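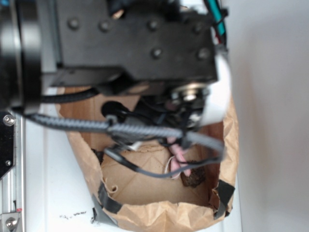
Gripper above the taped paper bag, with the dark clump inside.

Print | E-mail this message
Reading time: 5 minutes

From: Jhair Cuervo
To: Trollden list
Date: 31/07/2024
Subject: Re: Guiding by hand or by remote for the bag task?

Dear Stuart, dear all,

Thank you for your message, and excuse me for the slow answer. I was two weeks away from the bench and I wanted to look in my notebook before writing. I answer your points in the order you asked them, with your text left between.

Stuart Tindall wrote:

> We are about to start on picking from bags and I would like to hear
> from anyone who has done it. Up to now all our demonstrations were made
> by holding the arm and pushing it through the task. It is quick to learn
> and our students like it. But with a bag, the hand of the person is
> always in the way, and I wonder if we should move to remote control
> before we waste a month.

We began the same way as you, holding the arm. Gladys Tamayo made the first recordings in March and she is very good at it, she has a light hand. In the open, over a tray, I would still choose this method. You feel when the fingers touch something, and you correct without thinking.

With the bag it became difficult for us. To guide the last part of the movement you must hold the arm quite low, and then your wrist touches the paper. The paper moves and the clump moves with it. So the robot has learned a movement in which the bag changes its shape a little before each grasp, and when it works alone the bag of course does not do this. We saw it go down too far to one side again and again, and it took us some days to understand that it was copying our own wrist.

Also the arm of the person was in many of the camera pictures. Percy Londoño cut the recordings so that the worst parts were removed, but then the most useful part, just before the grasp, was often removed too.

> If we do go remote, what did you use as the controller? I have a
> budget but not a large one, and I am a bit afraid of the delay.

We use a second small arm as a leader, which Ariel Tiongson built in our workshop. The name of it is Morow, you will find it under this name in the older messages of the list. The person moves the small arm and the large one follows. Before this we tried a game controller, and for the bag I do not recommend it. Going straight down is easy, but to go down and turn a little at the same time needs two thumbs that agree with each other, and mine do not agree.

The delay was not a problem when both machines were on the same table. What was a problem is that you feel nothing. The first day I pressed into the bottom of the bag several times without knowing it. Ariel then added a sound which becomes higher when the motor current rises. It is an ugly sound and the people in the next room complained, but after one afternoon you listen to it as if it was a finger.

> How many demonstrations did you need before it did anything sensible?
> I see people quoting numbers in the thousands.

For this one task we made 79 by remote control, and we threw away 11 of them. I have also seen the big numbers. We have nearly 2,000 recordings if I count every task since the beginning of the project, but I do not believe that the old ones helped here. They were almost all with hard objects on a flat surface.

I think the kind of variation is more important than the number. In our first group, I started each time from the same height and from the middle of the opening, very tidy. Then Gladys looked at them and said that the robot will never learn what to do if it arrives badly. She was right. So in the second group we started badly on purpose: too far left, too low, turned the wrong way, near to the rim. The person then had to repair the situation. Those were slow and not nice to watch, and I would now make half of the set like this.

> Finally, what do you do about the bag itself? Ours will not stay open.

Tape. We fold it over the rim and stick it so the edges are held open. The bag on my picture has black tape at the lower left and the lower right of the opening. Please do not make it too perfect. We had for a time a wire frame which held the paper in a clean square, and the result was a robot that could only work with a clean square. With tape the rim stays rough and the walls can fold how they want. We change the bag when the front wall has become too soft, and we write down in the log which recordings belong to which bag. This I would do from the first day. We did not, and Percy spent a long evening with the videos to find it out later.

One thing you did not ask, but I would like to warn you. Look at your cables. You see on the picture how the thin black one hangs in a loop down into the bag. When you guide by hand you push such a cable away with your little finger and you do not even remember it afterwards. When you sit at the leader arm you can not. I have now the habit to look at the loop before each recording and to put it back in the same place, but a better solution is to fix it shorter, and Ariel wants to do this when he is back from Prurketia. If you do it, leave enough length for the full turn of the wrist. Try the turn slowly first, with one hand on the stop button.

And one more, about who makes the demonstrations. We let two people do the whole set, each of them one half. When I looked at the paths, I could say from the first second who it was. Gladys goes down straight and then searches, I come from the side. The trained result was something between us, and it hesitated above the opening. After that we agreed on one way to enter, and we kept our personal differences only for the part inside the bag. The hesitation became smaller, though I can not prove that this was the reason.

I have the recording sheet we fill in for each session (bag number, person, start position, kept or thrown away, remarks). It is partly in Spanish but the columns are clear. If you want it, write to me directly, the list does not accept attachments larger than a photo.

Has somebody here tried to mix the two methods, I mean hand guiding for the approach and the leader arm for the inside? I would like to know how you joined the two recordings. With us there was always a small jump at the joint, and the robot learned the jump very well.

With kind regards,
Jhair

Print | E-mail this message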